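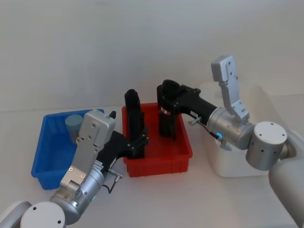 ## Sorting week at Bandutwood

Hello again! November is when I finally tackle the odds and ends, and this year Archana Bhardwaj talked me into using proper bins — one blue, one red, side by side at the back of the white table. (I'd been getting by with a biscuit tin and a lot of optimism.)

**The blue one.** My favourite of the pair. It's a lovely bright colour, with low sides that flare out a bit and a ribbed rim. The short grey-blue cylinder is standing up in the back left corner.

**The red one.** Much the same shape and size, with upright ribs along the front. The tall black piece sticks up well above the rim, so I can always find it!

We've got 114 bits to get through before the Skanville swap, and Archana reckons we'll manage 60 by Monday if I stop chatting and put the kettle on less. Anything left over goes in the hall cupboard, on the second shelf, next to the jam jars. If you'd like first pick, drop me a line before then — I'm usually in after tea.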